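Two Fingers, Two Cameras and a Marble Counter
Before buying a gripper, Skellby now tries it out in a simulated kitchen

The workshop at Skellby packs mixed household goods for mail order, and it has been shopping for a new gripper since February. Most of the comparing has been done on a computer, in a kitchen scene built by the software firm Zirnholm.

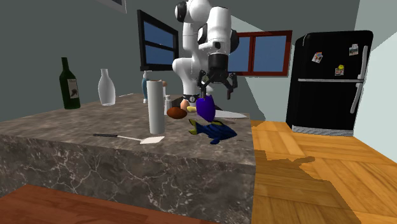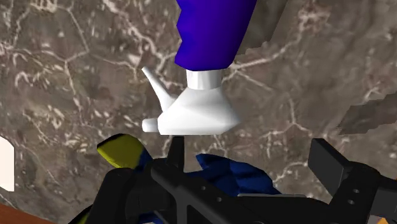 Simulated views from the kitchen tests: the arm over the island, and the gripper seen close up over the marble.

Four grippers made the list. Two were dropped early because their fingers opened too narrowly for the larger goods. The remaining pair, the Gullburberg parallel model and a three-finger hand from Mitsotakis-Vlachou, went through 287 simulated picks on the same set of objects.

The parallel model was faster on anything with straight sides. It closed, lifted and moved on. Round items gave it more trouble, and the team ended up changing the approach angle for those by hand. The three-finger hand coped better with odd shapes but took longer to settle, and it needed more clear space on all sides before it could close.

Camera placement mattered more than expected. A fixed camera gave the controller a good overview but lost small items behind tall ones. A camera on the wrist solved that, then had its own view blocked by the fingers in the last part of the reach. Running both cost some speed and cut the number of missed grasps.

Simulation has its limits. Friction is a number somebody types in, and soft packaging is hard to model well. Skellby plans to repeat the hardest picks on a real bench before signing anything, with the same controller settings carried over.

For now the parallel model is ahead on price and spare parts. The bench is booked for Tuesday, and the three-finger hand goes on first.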